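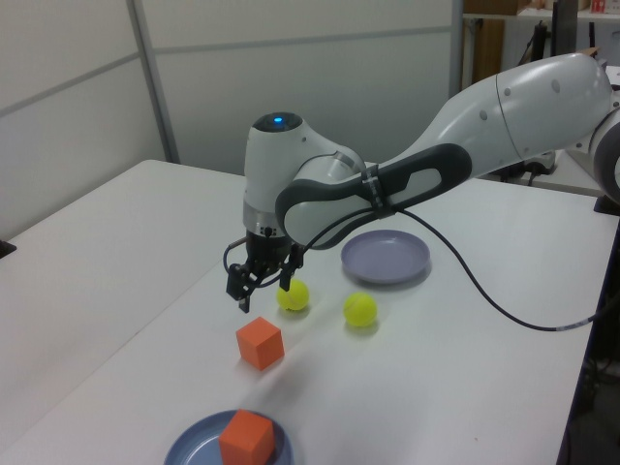
September 3, 2020 — Table set for sorting, balls and cubes

Set: tennis balls, orange foam cubes, two plates. White tabletop, nothing under the plates. One cube starts on the near plate, the bluer one. The other cube and both balls start on the bare table. The lavender-gray plate goes farther back and stays empty at the start.

Borghild wanted the plates to match. We don't have two that match. The far one reads more lavender, the near one more blue, and in the notes I'll call them "far" and "near" so we don't argue about color again. Yiran wrote "gray plate" for both on the last sheet and I had to throw out the whole page.

Balls

New balls from the Kevthorpe order. They roll. Tried Peiyu's trick of pressing a ball down and turning it a little before letting go, and it helps on felt but not much on this top. Checked the table with the long level: low on the window side. Put a folded card under that leg and checked again, better. The card will get kicked out sooner or later — look at it before starting.

Keep the two balls near each other but with a gap. If they touch, moving one moves the other and the start position is gone.

Cubes

Cut from the Fisden foam block with the bread knife. Edges came out a bit soft, fine for this. Gönül says the hot wire would give cleaner corners, but the wire is over in the other building and I'm not walking there for two cubes. Spare foam is in drawer 7, wrapped. Don't use the spare for packing, it was used for packing last time.

The foam picks up lint. Tape takes it off. Don't wash it.

Order of work

Clear the near plate first, cube onto the table. Then both balls to the far plate, then both cubes to the near plate. I tried it by hand in the other order and the balls got bumped every time I reached past them for the cubes.

Two balls on one plate is tight. The rim holds them if they are set down gently. By hand I did it 31 times before lunch and lost a ball off the side 3 times, all of them when I put the second one down on top of the first one's edge. Set the second ball at the open side and let it settle.

Beat asked if we should go to bowls. I'd say no for now. A bowl makes it too easy and the foam wedges against the side.

To do

— Wipe the top with a damp cloth, then dry. Dust shows up badly on the white.
— Mark the plate positions with small pencil ticks. No tape on the table, it left glue behind.
— Ask Zeng about a second plate in the lavender color, or a second in the blue. Either will do.
— Peiyu to take the leftover balls back to the shelf. The open can goes in front.

Left the table set up as it was at noon. Please don't borrow the plates.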